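About Farnden

Farnden writes and tests working rules for small robot cells. We started at Skernine with one bench and a borrowed office, and we now look after written procedures for three customers, Griffiths and Allberg among them. 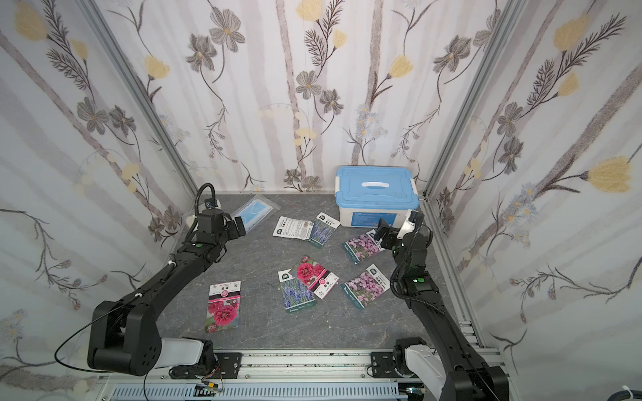
Most of our rules are short. An operator keeps hands out of the cell until both arms have stopped. Cables are checked at the start of each shift, and a worn one is replaced before anything moves. Speed limits are posted at the cell — never left in someone's head.

Szymon Adamczyk keeps the rule book. It went through its last full review in October and runs to 60 pages, most of them checklists. 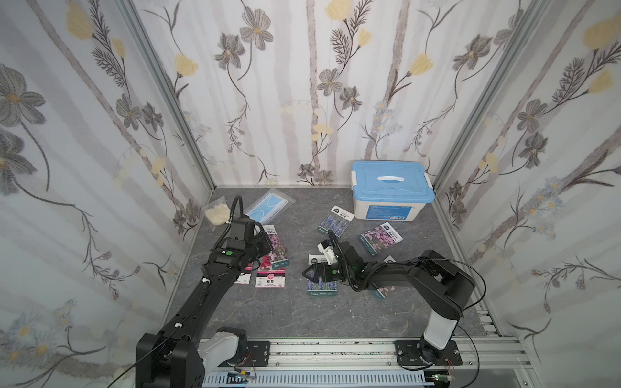 Can two arms share one work area?
They can, provided each task plan says which arm has the right of way and the stop button halts both.

We log every stop, planned or not. The log holds 3,822 entries so far, and customers may read the ones from their own cells.

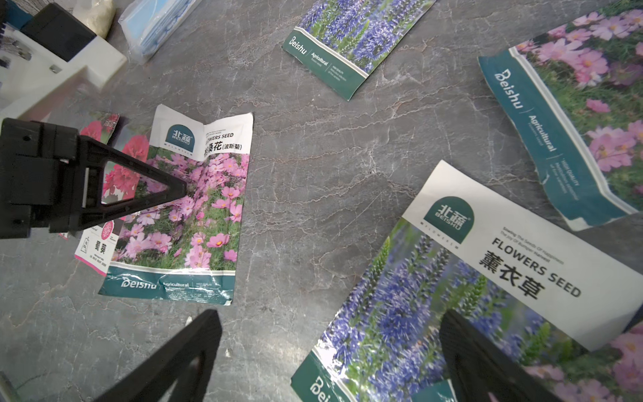 Handling rules cover thin and flexible goods as well as rigid parts. Grip force is set for the weakest item in the batch and written on the job sheet. Seed packets that lie partly over one another, like the lavender and cosmos ones, come under our overlap rule: take the top one first, and go back to the start position if two lift together.

New staff read the handling section before their first shift.
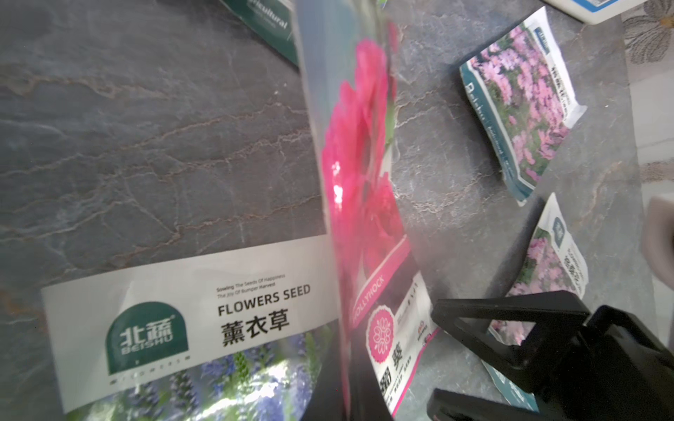
Changes to a rule need 2 signatures, one from the person who runs the cell. Old versions stay on file. To ask for a copy of the current rules, write to the Skernine office.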